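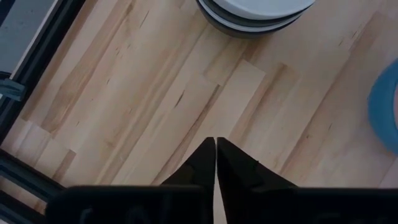
Renting the Tolelness hall – FAQ

How do I book?
Email Cuiping Shao with the day and hours you want. She answers most nights after 8. No phone bookings please.

What does it cost?
$85 for a half day, $60 if you live in Plovuditz. Deposit is $30, back to you within a week.

How many people fit?
60 seated. More standing, but ask first.

Can we wear street shoes?
Yes. No heels or cleats on the wood floor. Tap groups – talk to Shengli Ding before you book.

Is there a kitchen?
Small one. Fridge, sink, two burners. Bring your own dish towels.

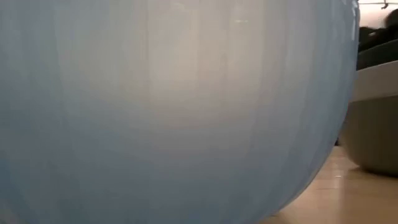
Pale blue, up close

Can we decorate?
Sure. Painters tape only, no tacks, no glitter. Everthing down by the end of your slot.

Parking?
Lot behind Dullo Street, free on Sunday. Other days its metered till 6.

How do I get in?
Lockbox by the side door. Code comes the morning of your booking. Don't share it.

Can I cancel?
Up to a week before, full refund. After that we keep the deposit. Moving to another date is fine, once.

Are you open all summer?
Closed part of May for the Valtonen recital – dates go up when we have them.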